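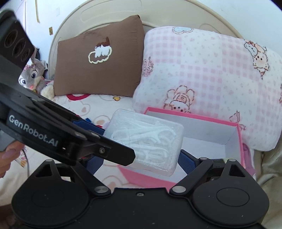

Spring water is up and so are we!

If you've been waiting for a sign to get the rods out of the garage, take it from our crew at the Sterkdale landing: the trout are moving again. Viktória Bozsik had the first good morning of the season on the upper bend, with 4 browns before breakfast, all on a plain nymph fished slow and deep along the cut bank. She says she nearly went home after the first hour. So glad she stayed!

The bigger news is the access path. After two years of letters and a lot of patient talking, the landowners along Kikness Creek have agreed to let anglers walk in from the north gate, all the way down to the old weir. It opens up water most of us have only looked at from the road bridge. The gate code will come with your membership card, and please close the gate behind you even if you found it open - there are sheep in that field through July.

A few things to know before you go. The creek is catch and release from the gate to the weir, single barbless hooks only. Below the weir the usual county rules apply, and you can keep fish there if you want a couple for supper. Parking is on the gravel strip, which holds 8 cars if people park nose in. If it's full, try the church end and walk the extra ten minutes (it's a pretty walk, with kingfishers if you're lucky).

We had a great turnout for the fly tying nights over the winter, too. Veronica Bucur brought her mother's old vise and a pattern she calls the Jekus, a scruffy little olive thing with a turn of partridge at the neck, and it has turned into the club favorite. I've lost three of them in the same alder already. Veronica has written out the steps and there are copies in the clubhouse, next to the kettle. If you tie a batch, drop a few in the raffle tin!

Membership stands at 111 as I write, up from 86 this time last year, and a lot of the new names are under 18. That makes me very happy. If you see a kid on the bank struggling with a wind knot, go and say hello. We also have loaner rods now, all with reels and line, and you can sign one out for a weekend at no charge. Just rinse the grit off before it comes back.

The Szilágyi Cup will be fished on the lower beats this year, starting at 7 a.m. from the landing, with bacon rolls from 6:30 for early risers. Longest fish wins, measured in the net and put straight back. Partners, kids and well-behaved dogs are all welcome, and you don't have to fish to come and eat. Put your name on the sheet by the clubhouse door, and add a note if you can lend a landing net for the morning.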